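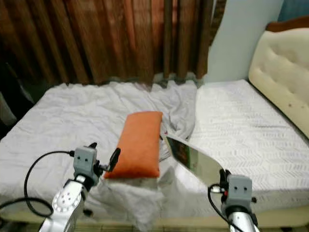 Constanza Bravo
Bedding and Rooms Lead, Clornance House

Progress report to the Orellana Fund, second period

Dear Bautista and everyone at the Fund,

It has been a very full stretch since my last report, and I'm glad to say most of it has been the good kind of full! When I last wrote, the upstairs rooms had bed frames and not much else, and I was still arguing with myself about mattress covers. Now every guest room on the upper floor has a real bed in it, we have a linen closet that closes, and the families who stay with us while a relative is in the hospital are sleeping noticeably better (their word, and I'll come to what they said).

I'll go through the work in the order you asked for in the grant letter, with a little extra on the beds, which is where most of your money went and where I have the most to tell.

Beds and mattresses

The grant covered 4 double beds for the upper floor. All of them are in. We went with the white quilted mattresses with the fine chevron pattern, after trying a plain foam one in the downstairs room and hearing from three guests in a row that it slept hot. The quilted top has been a hit. It has enough grip that a fitted sheet stays where you put it, and it brushes clean between stays, which matters a lot in a house where the longest gap between guests can be an afternoon.

We did have one delivery problem. The first mattress for the back room was a size too small, and there was a gap along the wall side wide enough to lose a phone in. Cledis, the supplier, took it back and exchanged it at no charge, but the room was out of use for longer than I'd like. I now measure the frame and the mattress before anything comes out of its plastic. I should have been doing that from the start.

Sheets

The gray-white sheets are the part of the project I've changed my mind about the most. I wanted bright white, like a hotel. Our laundry helpers wanted a color, any color, because white shows everything. The very light gray we ended up with was a compromise that I expected to be dull, and I love it. It looks calm in the morning light, it goes with whatever blanket comes out of the closet, and a small mark doesn't send a whole sheet to the rag pile.

They do crease! Anyone who comes by in the middle of a bed change will see sheets bunched up every which way, with half the mattress bare. I tried two rounds of ironing and gave up on it. What works better is taking them out of the dryer a few minutes early and smoothing them by hand on the bed, pulling from the foot end toward the corners. Most of the wrinkles are gone by the time the guests arrive, and the ones that stay don't seem to bother anyone but me.

We have three sets per bed: one on, one in the wash, one on the shelf. I had hoped two would do it. During the busiest part of November we ran out twice and had to borrow from the downstairs rooms, where the sheets are a different size, so I used the small reserve in the linen line to buy the third set. Thank you for building that reserve in. I remember thinking it was overly careful at the time.

Pillows

I have to tell you about the orange pillows. You may recall that the original plan had white pillows in white cases, and that I asked you in my last report for permission to spend a little on color. You said yes, and I went straight out and found these rectangular ones in a soft brushed fabric, a bit like suede to the touch, in a really warm orange. Every room on the upper floor has one. They sit on the bed on top of the sleeping pillows, and they do more for the rooms than the paint did.

Guests carry them around. We've found them in the sitting room, on the porch bench, and once in the back seat of a guest's car (returned with a very sweet apology). One grandmother used hers behind her back for her entire stay and asked where she could buy one for home. A boy who stayed with his dad told me his room was "the orange room," and I didn't have the heart to say they all are.

The practical side is less rosy. The brushed fabric picks up lint from the blankets, and it doesn't like the dryer. One went in on high heat by mistake and came out with a shine down one side. We now wipe them down between stays, wash them cold when they need it, and let them dry flat on the rack. I'd also like removable covers for them in the next period, and I've put that in the requests below.

How we make up a room now

Part of the grant was for working out a bed-making routine that anyone on shift could follow, and I'm happy with where this has landed. The short version goes on a card inside each closet door:

Strip the bed completely and check the mattress.
Brush the quilted top and air it with the window open while you do the bathroom.
Sheet on, foot end first, then the head. Smooth from the middle out.
Sleeping pillows at the head, blanket folded across the foot.
Orange pillow last, long side facing the foot of the bed, in the middle.
Look at the bed from the doorway before you leave.

That last step came from our evening crew, and it catches more than you'd think. A fold hanging down at the foot, a pillow that's gone crooked, a corner that's popped loose: you can miss all of them while you're leaning over the mattress, and they jump out at you from the door.

We tried an earlier version with fourteen steps. People stopped reading at five.

The linen closet

The closet at the top of the stairs used to hold paint, a broken fan and a great many curtain hooks. It's now shelved from floor to ceiling, with the sheets on the middle shelves where everyone can reach, blankets above, and spare pillows at the bottom in zip bags. The shelving is from Flusen and went up in a single morning. I've labeled the shelf edges by room, and so far the labels are holding and people are putting things back where they belong. I open that door more often than I need to, just to look at it.

The one thing still wrong in there is the light, which is behind you when you face the shelves, so you're always reading labels in your own shadow. A stick-on light strip should fix it and won't need any more of your money.

Spending

From the period's award of $2,905, we have spent $1,570. That went to the third set of sheets, the pillows, the closet shelving and the brushes and drying rack. The mattresses and frames came out of the first award, as agreed, and the exchange of the wrong-sized one cost us nothing. The balance is set aside for blankets and for the blackout curtains in the two street-side rooms. Receipts are in the folder Bautista set up, and I've added a note beside the two that are faded.

I've held off on the blankets on purpose. The ones I wanted were out of stock in the heavier weight, and the lighter weight won't be enough for the back room, which is the coldest in the house. I would sooner wait a few weeks than buy them twice.

What guests have told us

We leave a notebook in each room, and I read them all at the end of the month. Sleep comes up more than anything else. "First night I've slept through since he was admitted" was one entry, and I've thought about it a lot. Several people mentioned that the room felt like a home, a few mentioned the color by name, and one person wrote a full page on the quality of the mattress with a small drawing. On the complaint side, the street noise is real, one guest found the orange "a lot before coffee," and two people asked for a firmer sleeping pillow. We now keep a firm one in the closet for anyone who wants to swap.

What's next

Curtains are first. The rail in the front room needs new brackets before it will carry anything heavy, and I have that booked. Then blankets, as soon as the heavier ones are back. I'd also like to get the downstairs rooms onto the same sheets as the upstairs, so we can stop sorting two sizes at the folding table, but that will depend on how the old ones hold up over the winter.

Requests

I have two, both small. May we use part of the curtain balance for removable covers for the orange pillows? I've had a quote from a local seamstress and it's well within what's left. And would you be open to moving the next report back a few weeks, so it can include the blankets and a proper cold-weather month?

Bautista, you asked on the phone whether you could come see the rooms. Yes, please do! Late morning is the best time, when the beds are being changed and there's usually someone around to talk to -- and there's always coffee on. Bring your own opinion about the orange.

With thanks,
Constanza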